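ホーム 巻号一覧 投稿規定 検索 ログイン
当サイトではCookieを使用しています。閲覧を続けることで、その利用に同意したものとみなされます。

4. 売り場課題:記録、注釈、および実機での結果

本章では、演習班が大会課題「カートと棚」に向けて作成した一人称映像データと、その注釈の手順、双腕台車Giápでの試行について述べる。課題の規則は第2章、機体の構成は第3章を参照されたい。

図1 店内での両手作業の例

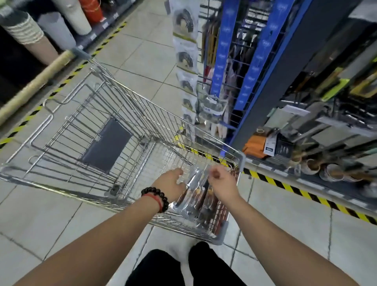 (a) カートの奥へ両手を伸ばした場面

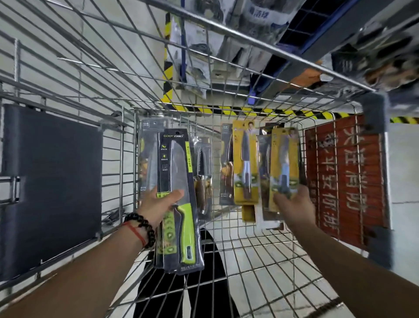

(b) カートの上で、包装された包丁を片手に一つずつ持った場面
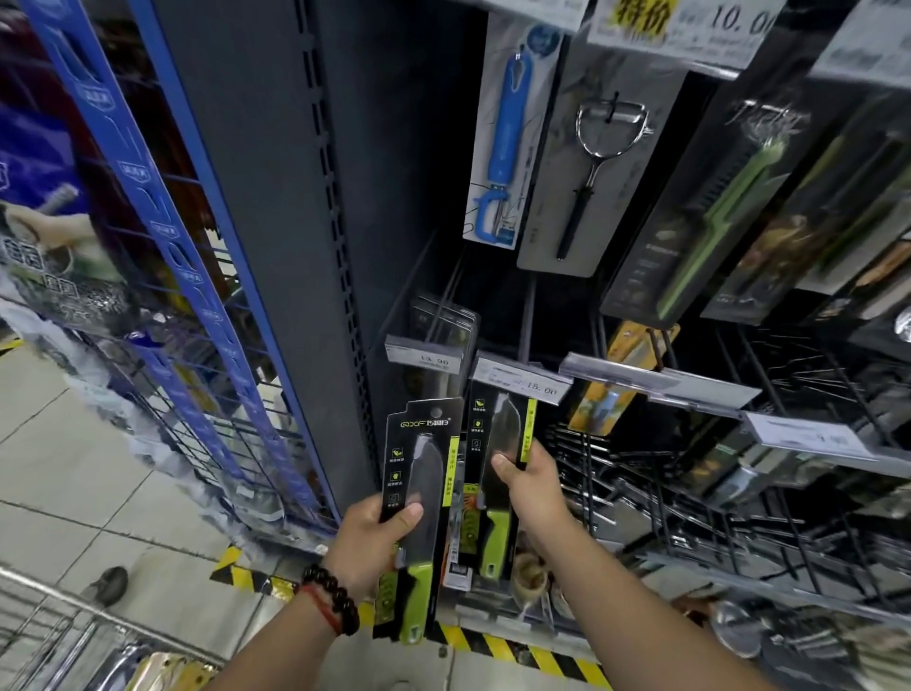 Sang Lò,Thắng Đàm,Diễm Nông,Thư Lục
(Grusach工科学院 知能機械演習 第三班)
指導教員:Ott Org
原稿受付 2020年12月12日

4.1 課題の選定

大会の課題表には、易しい順に「箱を積む」「布を畳む」「カートと棚」の三つが並んでいた。班は最後のものを選んだ。七月の打合せ記録には選定理由として「差がつきそう」とだけ書かれており、差がどちら向きにつくかの検討は残っていない。

「カートと棚」では、買い物カートに入った吊り下げ包装の商品を取り出し、持ち替え、棚の所定の位置へ戻す、あるいはその逆を行う。商品は台所用品に限られる。規則書の対象品目には包丁が含まれている。学内の安全審査では、この一語のために申請書を二度出し直した。一度目は「包丁」、二度目は「包装された包丁」と書き、三度目に「包装された包丁(実機試験では同寸法の樹脂板に置き換える)」として承認を得た。したがって、以下で実機が包丁を扱ったように読める箇所があれば、それはすべて樹脂板である。人の映像では実際の商品を扱っている。

包装の形は対象として意地が悪い。台紙は薄く、透明な覆いは光り、重心は刃の側にあるのか柄の側にあるのか商品ごとに違う。図1(c)の二つのパックのように、幅広の刃と黄緑の柄がほとんど同じ姿で並ぶこともある。人間はこれを左右の手に一つずつ持って平然と見比べるが、われわれの認識器は同じ状況で、一つの包丁が二か所にあると報告した。

4.2 映像の記録

記録は頭部視点で行った。演者には「普段どおりに買い物をする」以外の指示を与えていない。初期の予備記録では、Thắng Đàmの作成した手順書に従って動作を一つずつ行わせていたが、出来上がった映像は人間がGiápの真似をしているようにしか見えなかった。ロボットに人間の動きを学ばせる目的からすると一周回っている。手順書は破棄し、予備記録も学習には使用していない。

自由に動いてもらった結果、映像は速くなり、扱いにくくなった。図1(a)では右手がつまむ形のまま動きでぶれ、(c)では道具の並ぶ右側の一帯が流れている。視点が頭とともに動くので、手が止まっているときに背景が走り、背景が止まっているときに手が走る。双方が止まる瞬間は、演者が値札を読んでいるときにほぼ限られていた。

値札は当初、注釈の対象外であった。しかし図1(c)では「13.90」や「15.00」の札が商品のすぐ近くにあり、右の札は右手側のパックの上端に重なっている。認識器の側から見れば、これは商品の一部が四角く欠けている状態である。Diễm Nôngの提案により、値札は独立した遮蔽物の種別として追加された。「特价」の表示も同じ種別に入れてある。安いか否かは把持計画に影響しない、というのが班の公式見解である。

4.3 注釈

映像は動作の切れ目で分割し、900の区間を得た。このうち600を学習に用い、残りを評価に回した。注釈にはCokinettiを使用した。Cokinettiは軽快で機能も豊富であるが、保存の操作と全消去の操作が隣り合っており、班の全員が少なくとも一度は後者を選んだ。

対象物の種別は20、動作の種別は4とした。動作は「伸ばす」「つかむ」「持ち替える」「放す」である。一見すると過不足のない分類に見えるし、決めた日には全員が満足していた。翌日から「伸ばす」と「放す」の境界をめぐる議論が始まった。

図1(a)を例にとる。左手は指を軽く開き、右手は親指と他の指を曲げてつまむ形をとり、両手の間には細長い道具の入った透明な包装がまとまっている。この一枚だけからは、これから取るのか、いま置いたのかを決められない。Sang Lòは「伸ばす」、Thư Lụcは「放す」と付け、両者とも確信度の欄に最高値を入れた。確信度の欄はその後、廃止した。

規則としては、当該時刻の前後の区間を見て判断することにした。これで大半は片付いたが、演者が商品を置きかけて思い直す場合が残った。人は売り場で驚くほどよく思い直す。手は商品の上まで行き、止まり、戻り、また行く。この往復に対して「迷う」という五番目の種別を立てる案が出たものの、指導教員から、Giápに迷いまで教える必要があるのかと問われ、取り下げた。のちに述べるとおり、Giápは教えなくても迷った。

両手の扱いについても一言しておく。(b)のように左右の手がそれぞれ別のパックを握っている場合、動作は手ごとに付ける。(b)で右手が持つのは黄色い台紙のもので、左手の黒い台紙のものとは外見も大きく違うため、取り違えは起きなかった。(c)のような組み合わせでは、区間の途中で左右の対象物の番号が入れ替わる誤りが多発した。入れ替わりは映像の中で起きたのか、注釈者の頭の中で起きたのか。再確認したところ、ほぼ後者であった。

4.4 カートの網目

本課題の真の対象は包丁ではなくカートであった、とThư Lụcは中間報告で述べている。発表時間が余った際の即興らしいが、報告書の他の部分より正確なので引用しておく。

金属の網は、領域分割にとって物体であると同時に穴でもある。図1(b)ではカートが視野の大部分を占め、網越しに床の継ぎ目と、黒いズボンの脚らしい暗い形が見える。初期の認識器はこの暗い形をカートの積荷に数えた。計画器はそれを受けて、積荷を取り出す軌道を生成した。実機に送る前にシミュレータで確認する習慣があったのは幸いで、画面の中のGiápは、カートの底を貫いて自分の前に立つ人の脚を丁寧に持ち上げようとしていた。

対策として、網の面より下にある領域を一律に対象外とした。奥行きの推定が網の上で不安定なため、単純な閾値では網の上の薄い包装まで消えてしまう。そこで、網の面をカートの縁から推定した平面で置き換え、その平面に接する物体については輪郭の連続性で救い上げる方法をとった。縁の推定には画面周辺の歪みの補正が欠かせない。(b)で見られるように、格子の線は端に近づくほど大きく曲がる。補正前の平面は、平面と呼ぶのがためらわれる形をしていた。

側面に立てかけられた大きな板状のものも問題となった。(b)の左側にある濃い灰色の板は、まな板と思われる。認識器の答えは「壁」であった。壁は種別表にないので、どこから来た答えなのかを調べたところ、Sang Lòが試験用に残していた古い種別表が読み込まれていた。表を差し替えたのちの答えは「値札」である。大きさの事前分布を導入して、ようやく板になった。

4.5 左手の同定

左右の手の識別は、評価区間できわめて良好な成績を示した。良好すぎたので、かえって調べるのが遅れた。

注意領域を可視化すると、識別器が見ていたのは手の形でも腕の入る向きでもなく、手首であった。図1の三枚に共通して、左手首には暗色の丸い珠の腕輪と細い赤い紐状のものが見える。識別器は「珠があれば左、なければ右」という規則を獲得していたわけで、この映像に限れば反論の余地がない。Diễm Nôngが腕輪を右手首に着けて短い映像を撮ったところ、左右は見事に入れ替わった。外して撮ると、識別器は彼女に右手が二本あると答えた。

この結果を受けて、学習時に手首の領域を無作為に塗りつぶす処理を加えた。成績は下がり、班の士気も下がった。塗りつぶしの幅を前腕の側へ広げると成績はさらに下がるが、別の演者の映像では改善が見られたため、最終版では広いほうを採用している。大会の採点は前者に近い条件で行われるので、順位だけを考えれば元のままがよかったことになる。採用の可否は投票で決め、賛成が反対を上回った。誰がどちらに入れたかは本論文の範囲を超える。

4.6 床の表示

売り場の床、棚の足元には黄と黒の縞のテープがある。図1の各画像にも写っている。班はこれを無償で手に入る目印と考えた。コントラストが強く、棚の下端に沿っているため、台車の位置合わせに使えば棚との平行が容易に保てる。着想としては悪くないと今でも考えている。

実装では、縞の検出結果から直線を当てはめ、台車をそれと平行に走らせた。学内の模擬棚では動作した。ところが試験場となったWamar実習棟では、同種の縞が柱の根元にも消火設備の周囲にも貼られている。Giápは模擬棚に向かうはずの経路を途中で変更し、柱に対して申し分なく平行に停止して、商品の提示を待った。位置誤差だけを見れば、これが全期間を通じて最良の停止である。

(b)では縞が棚の左の縦枠にも続いている。縦の縞は床の直線として当てはめられると、カメラから棚の上方へ伸びる床、すなわち坂を意味する。計画器は坂を登る設定を持たないので、この場合は停止する。停止は安全側の動作であり、安全審査の報告書にもそのように記載した。

最終的に縞は補助的な手がかりに格下げし、カートの前隅の樹脂部品と棚の前縁を主とする方法に改めた。前隅の部品は網に比べて形が安定しており、見つけやすい。ただし縁の推定(4.4節)と同じ画素を使うことになるため、一方が誤ると他方も連れ立って誤る。この相関は未解決である。

4.7 実機試行

実機では、学習した動作列に従い、樹脂板入りの包装をカートから取り出して模擬棚の鉤に掛ける試行を20回行った。成功は4回である。

失敗の内訳は、取り出しの段階で指先が台紙の縁を捉えられなかったもの、持ち上げた包装が網に引っかかったもの、鉤の前で停止したものに大別できる。最後のものが、前述の「迷い」にあたる。鉤の前に来ると「放す」と「伸ばす」の推定が拮抗し、Giápは腕をわずかに進めては戻す。規則上の制限時間を使い切るまでこれを続けた試行もあり、見学に来ていた一年生から、考え深いロボットであるとの感想を得た。

原因は、注釈の不一致がそのまま分布の形で学習されたことにあると考えられる。Sang Lòの付けた区間のみで学習した版は鉤の前で止まらず、台紙の穴が鉤に届く前に包装を放した。Thư Lụcの版は届いたあとも放さなかった。両者を平均すると迷うという点に、班は一定の納得を覚えた。

網への引っかかりについては、人の映像を見直して得たものがある。演者はカートから物を取り出すとき、まっすぐ上に持ち上げるより先に、パックをわずかに傾けて下端を網から離していた。動作種別でいえばこれは「つかむ」の末尾に含まれてしまい、独立した情報として残らない。種別を決めた日の満足は、ここでも高くついた。傾ける動作を軌道の先頭に手作業で加えたところ、引っかかりは目に見えて減ったが、学習の成果とは呼びにくいため、上の成功数には加えていない。

4.8 考察

人の手の映像から動作の順序を取り出すという方針そのものは、維持してよいと考える。順序の推定に限れば、実機の失敗のうちこれに由来するものは少ない。問題は順序の継ぎ目、すなわちどこで一つの動作が終わり、次が始まるかにあり、そこでは注釈者の性格が映像の内容と同程度に効いた。次年度の班には、種別を決める前に、同じ区間を全員が独立に見て結果を突き合わせる時間をとることを勧める。われわれはこれを、注釈が終わってから行った。

演者を一人に固定したことの影響は、4.5節の腕輪のほかにも残っている可能性がある。たとえば本データの演者は、しばしば両手に別々の商品を持つ。(b)と(c)はいずれもその例であり、片手で持ち、もう片手で棚の商品を探る型の人がどの程度いるのかは、今回の映像からは何も言えない。Giápが片手の空いているときにも両腕を前へ出したがるのは、おそらくこのためである。

注釈データは腕輪の塗りつぶし前後の両方を研究室内に保管してある。Cokinettiの設定ファイルも同じ場所に置いたが、保存ボタンの位置は変更できなかった。使用の際は左から二番目である。

前の節 目次 次の節 引用 印刷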